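Chapter 4
Play, Points and the Quiet Pupil

Most of us who teach can remember a lesson that went well for reasons we never planned. A spelling test became a race, or a dull page of sums turned into a treasure hunt, and for half an hour the whole room leaned in. This chapter is about lessons of that kind, and about the pupils who are easily left out of them — the ones who know the answer and would rather not shout it.

We shall spend a good deal of our time with a class of 25 at the school in Senirville, where a points game called Woketti was used for two terms in history and geography. Pupils earned up to 1,000 points for finished work, and a team could unlock a new map at 2,000.

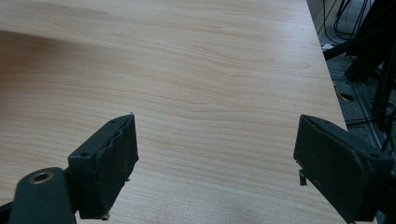 Written by the Wetero Classroom Group
Reading time for this opening: 4 minutes

The loud pupils took to Woketti at once, as you might expect, and by June the same few names sat at the top of the board. Their teacher, who is a patient sort, began to wonder what the others were getting out of it. She moved the points from speaking up to helping a partner, and then (after a rather muddled fortnight) to written questions handed in at the end of the lesson. We have kept the muddle in, as you may well meet something like it yourself.

Before you read on, think of one pupil you have taught, or sat beside, who seldom spoke. Jot down a line or two on what that pupil was good at, and keep your note by you. You will want it again when we reach the Zürcher exercise on shared scoring, towards the end of the chapter.

4.1 What counts as taking part?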